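Gutside home microbiome kit, two rounds in

Posted 2023-12-27 by Katherine Tello

Quick one before the holidays swallow me. A few people asked for my notes on the Gutside kit after I mentioned it in July, so here they are, messy.

What you get: two swabs, two tubes of stabilizing liquid, a return mailer, a card with a code on it. You register the code, swab, snap the tube shut, mail it. Results show up on a web page. I paid full price, both times. No discount code, don't ask.

Sampling

Easy. Easier than the Zeneo one I did before, where the scoop was built into the lid and I hated every second. Gutside's swab has a break point about halfway down the handle and it snaps clean. First one did, anyway. Second took three goes and I got liquid on my sleeve. Wear gloves, they don't come in the box.

Instructions are a folded sheet, tiny print. They want you off antibiotics for a good while before sampling and they bury that on the back. Should be line one. I nearly wasted a tube.

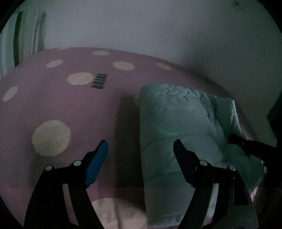
Turnaround was 13 days for the first sample and 33 for the second. Same mailer, same post office. Support blamed a sequencing backlog and were nice about it, but the status page said "in progress" the entire time, which tells you nothing. Just put a date on there.

The report

OK so this is the bit I care about. They sequence the 16S gene, meaning you get bacteria down to genus level and mostly not species. Fine for the money. But the report talks in species anyway in a few spots, and I don't see how they can back that up from the data they have. Asked. Got a link to the FAQ.

My first sample listed 200 genera, a lot of them at trace levels. There's no cutoff shown, so noise and signal sit in the same table. Britta Schmieder, who ran a sequencing bench for years and is a lot more patient than me, went through the raw file and said the bottom third is probably junk. The raw file is good by the way! Proper download, standard format, opened first try. Zeneo made me email for mine.

The "balance score" I would ignore. Mine moved a lot between rounds and I'd changed nothing about how I eat. Could be normal drift, could be the swab, could be the lab. One person, two samples, no way to tell. They give no error bars and they should. Jouko Kiiskinen wrote in to say he sent two swabs from the same morning and the scores didn't match either. So.

Food advice is generic. Eat beans. More fiber. Didnt need a tube for that.
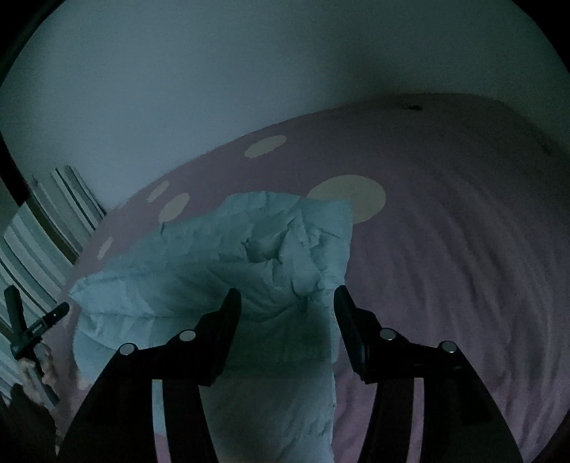
Privacy

Default is opt in to research sharing. You can switch it off but it's three menus down. Deleting the sample itself is a seperate form from deleting the account, so do both if that matters to you.

Who should buy it

Curious people who like a data file. Not anyone with actual symptoms, see a doctor, this isn't a diagnostic and they do say so. If you want species level you need a shotgun kit, and Fomerex does one that costs more. Haven't tried it. Maybe next year.

Good: swab, raw data, price
Bad: score, vague status page, species claims
Would I do a third round? Probably not until they fix the table

Will update if support gets back to me on the cutoff thing.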